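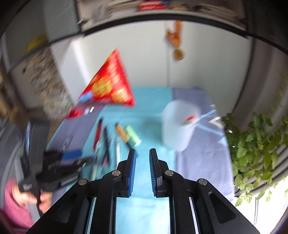 Pens in a cup

I've been putting off writing this one. A few of you who used to work with me at Worku asked what I do all day now, and I keep giving a short answer that doesn't cover it. So this is the long one.

For most of my time at Worku I packed school and office kits. You get a bin of pens, a bin of markers, a stack of pouches, and a sheet that tells you which kit goes to which customer. The target on my line was 196 kits a shift when I left it, and most of us made it most days. It was fine work. Your hands learned it and then your head was free, which I liked more than I knew at the time.

Then the company bought into a system from Furar. The plan was that arms on the line would pick the loose items, and people would do the checking and the odd orders. The first arms came in December and they were good with boxes. They were bad with pens. Pens roll, they lie on top of each other, the clip catches on the next one, and a clear barrel is hard for a camera to find on some surfaces. So Furar needed people to show how it's done, over and over, and they asked the packers first. I signed up.

What the job is

I hold a gripper in my hand. It has two fingers with ribbed blue pads on the inside, and a handle I squeeze to close them. I pick things up with it the way I would with my fingers, only slower, and the recording goes off to Furar's people to be used for training. Most of the tasks are small household or desk jobs. Pens into a cup is the one I know best. There's a table with a striped cloth, some pens and markers spread out on it, and a plastic cup. You work with one gripper per hand. The left one can hold the cup or steady a pen while the right one does the picking, and you can swap if the pens are lying the other way.

It's a smaller setting than I was used to. I'd expected a lab or a corner of the warehouse. The table I've spent the most hours at is next to a leafy plant and a set of cabinets, with books and papers stacked on the shelf above. The trainers want ordinary rooms with ordinary stuff in them, since the arms are supposed to handle more than a clean gray bench later on.

A session is made up of short runs. I do 20 and then I take a break, and I do take it. The first week I skipped breaks to get ahead, and by the end of it my thumb hurt when I opened a jar. Igor Malý, who ran our training, had told us that would happen. I wrote it down and ignored it, which is about what I did with safety talks on the line too.

What's hard about it

The pads grip well if you come at the pen square. If you come in at an angle you push one end down, the other end lifts, and it spins out. A thick highlighter is easy. Thin gel pens are the worst, mainly when they're under something else. You learn to take the top one first even when the bottom one is closer to you. 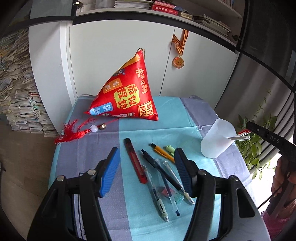 The cup is the other problem. It's light, and if a pen goes in hard against the rim the whole cup tips. On the line I would have caught it with my other hand before I noticed it was going. With the grippers I notice everything. We were told to leave a tipped cup in the run and deal with it, and I was surprised by that. I'd assumed a run with a mistake was garbage. Igor's view is that the arm is going to tip the cup too, so it may as well see someone sort it out.

After a while I started thinking about how I do things, and I'm not sure I enjoy that. I never used to know which finger touched a marker first. Now I catch myself at the kitchen counter setting up to grab a spoon.

What it changed for the rest of us

I'll try to be fair here. Nobody on my old line was let go when the arms came in. Some people moved to the returns desk, a few went over to the Clatley building, and the night shift got smaller as people left and weren't replaced. The pay for recording work is the same hourly rate as packing. I asked if it would go up and was told it would be looked at, and I haven't heard since.

The checkers say their job is quieter and more tiring. When you pack a kit yourself you know it's right. When you check one, you have to look at every item as if it's wrong, and you do that all shift. The line also used to be a place where you talked. The people who stayed on it now stand farther apart.

The question I get most is whether I'm training my replacement. I've thought about it. Packing kits was going to the arms whether I picked up a gripper or not, and the pay stub still has my name on it. But I don't love it when someone from the office says we're "passing on our skills." When I trained a new packer, I got a second pair of hands next to me and somebody to eat lunch with.

I've done something over 2000 runs on pens by my own tally. Next month the plan is to move a few of us to the Prirdale site to do folding, towels first and then bags. I've never been good at folding. I asked Igor if that was a problem and he said to just do it the way I do it at home. If anyone from the old line has done the folding work already, leave a comment and tell me how your wrists are holding up.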